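# Re-waxing an old cotton jacket: bar or tin?

**trilok_t**

I've got a waxed jacket that's gone pale at the elbows and across the shoulders. It leaks at the seams if I'm out for more than a short walk. I paid £80 for it second hand and would like another few winters out of it. Do people use the hard bar or the soft stuff in a tin? I don't have a garage, so it'll be done indoors at the table, once the plastic goblets and the wine rack have been moved.

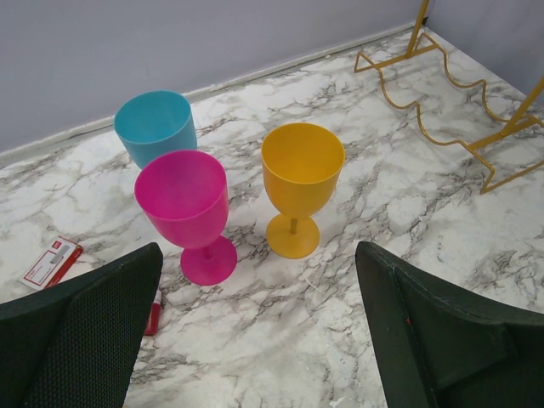 **Aníbal Arruda**

Tin. Stand the tin in a bowl of hot water until the wax goes clear, then put it on with an old sponge. Work on one panel at a time and go over it with a hairdryer afterwards. The bar is fine for a hat or a bag but you'll be rubbing all evening to do a whole jacket.

**b_than**

I'd go the other way. Bars are less mess, and if you're indoors that matters. I did mine with a Pukel bar and a hairdryer and had nothing to clean up except the sponge. It took longer, yes, but I could stop halfway and carry on the next night.

**Aníbal Arruda**

You can stop halfway with a tin as well. Put the lid on.

**b_than**

And then heat it all up again.

**anayeli_p**

Before any of this, clean it. Cold water and a soft brush, no soap, no washing machine. Hang it until it's properly dry, which in my flat is 2 days. If you wax over mud you'll seal the mud in. Do the pockets too, there's always grit in the corners.

Also check whether it's a wax cotton at all. Some of the Nudesis jackets look waxed but have a coating, and dressing just sits on top of those and goes sticky.

**trilok_t**

It's a Yadav, the long one with the cord collar. The label inside says to re-wax yearly. I doubt the last owner ever did.

Is there anything I should keep the wax off?

**anayeli_p**

The collar, the lining and the inside of the pockets. I put masking tape along the edge of the cord. Go easy near the zip. Wax in the teeth picks up dirt and then it jams.

**Darius R**

Late April or May is the time to do it. Put it on the line on a warm afternoon and the sun does half the work. I've never owned a hairdryer and my jacket is fine.

For the leaking seams, put on 2 coats with a night in between. Rub the wax in with your thumb along the stitching. A sponge won't get into the fold.

**b_than**

Agree about the thumb. Don't agree about waiting for the sun if he's getting wet now.

**Darius R**

He can wear something else until then.

**Aníbal Arruda**

What are people using for heat indoors? I have a Voltard heat gun that I use for paint, and on low it's quicker than a hairdryer.

**anayeli_p**

Please don't suggest that to someone doing it for the first time. I scorched a sleeve with a heat gun and it left a brown patch that never took wax again. A hairdryer is plenty.

**Aníbal Arruda**

Fair enough. I keep mine moving and have had no trouble, but I've done a few.

**trilok_t**

Thanks all. I'll clean it first, then use a tin and a hairdryer, and do the seams by thumb. One more question, how long before I can hang it next to other coats?

**b_than**

Give it a week on its own. Mine marked a wool scarf after three days. And keep it off the car seats.

**Darius R**

More than a week if the hall is cold. Press a bit of kitchen paper on the sleeve. If it comes away greasy, leave it longer.

*Thread viewed 1,077 times*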